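The Night Desk

The Tistach Courier had gone digital first in the fall, which meant that the paper still came out on paper but everyone felt worse about it.

I ran the night desk. In better years the night desk had been a desk, with five people around it and a sixth asleep under it. By December it was me, a chair with one good arm, and a screen on the wall that showed how many people were reading us at that moment. The screen was called Sterer. It had been sold to the publisher by a man with very clean shoes, and it had cost more than the sixth person and the fifth person put together.

Sterer gave every story a number and a color. Green meant the story was being read. Yellow meant it was being considered. Red meant it was the city council. We had been told not to write toward the colors, and there was a bonus for green.

My own best number that month was 949, for an item about a goose that had gotten into the bank. I had also spent eleven weeks on the water board, and the water board had come in at 30, of whom I believe several were on the water board.
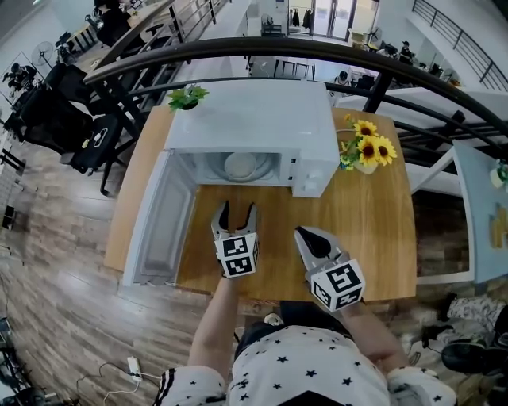 "It's a question of voice," the editor told me. She had been to a conference. "The goose has voice."

"The goose bit a teller," I said.

"That's what I mean."

She left at six, as editors do once they have been to a conference, and I sat down with my coffee and the second half of the water board. It was good, the second half. There was a contract in it, awarded to a firm called Gajdoš that had no trucks, no pipes and, as far as I could learn, no telephone. The firm's address was a unit above a tanning salon. I had gone up there twice. The first time there was a door. The second time there was a door and a wreath.

I wrote until nine. I wrote it straight, the way I was taught by a man who threw things, with the money in the first sentence and the wreath in the last. Then I put it into the system, and the system asked me for a headline.

The system was called Javo and it had opinions. You typed in your headline and Javo told you how it would do. I typed WATER BOARD PAID FIRM WITH NO TRUCKS. Javo thought for a while and suggested that I add a feeling. I typed WATER BOARD PAID FIRM WITH NO TRUCKS, SADLY. Javo gave me a yellow.

I'm not proud of the next hour. I tried it as a question. I tried it as a list. At one point I had a version that began with the words YOUR SHOWER IS LYING TO YOU, and Javo turned so green that it lit up my coffee. I looked at that headline for a long time. Then I walked to the window and looked at the parking lot, where my car was the only one, and where a goose — I would not make this up, I had sources to protect — was standing by the front tire.

It may not have been the same goose. I'm a careful reporter and I didn't ask.

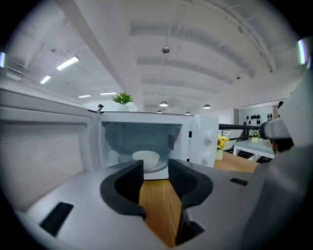 What Ran

I went back and typed WATER BOARD PAID FIRM WITH NO TRUCKS, and I pressed the button before Javo could clear its throat.

At ten it had four readers. I knew one of them was me, checking for typos, and I had a strong feeling about my mother. At ten thirty it had nine. Up on the wall it glowed a deep, steady red, under a slideshow of county barns and the goose, who was still going strong.

I ate a sandwich out of the machine. I rewrote a press release about parking. Just before midnight the phone rang, the real one, on the wall by the fax, and I had to move a plant to get to it.

"Is this the newspaper?" a man said. He spoke quietly, like somebody calling from a closet.

I said it was what was left of it.

"I read your thing," he said. "About the trucks."

"Thank you."

"There's another one."

"Another truck?"

"There aren't any trucks," he said, with some impatience. "Another contract. I've got it right here in front of me. It's number 2134. You got a pencil?"

I did not have a pencil. We had gone digital first. I had a dead pen, a live pen chained to a visitors' book in the lobby, and a lipstick the editor had left by her keyboard. I told him to hold on. He said he couldn't hold on very long, his wife was getting up. So I wrote it down in Coral Sunset on the back of the parking release, all of it, the dates and the amounts and who had signed, with the receiver under my chin and the plant in my lap.

When he hung up I looked at the wall. The story was at thirty-one. It had beaten the first half by one reader, and I thought I knew which one.

Sterer, after some reflection, turned it yellow.

I went down to the lobby, got the pen off its chain with a pair of scissors, and came back up to start on the third half.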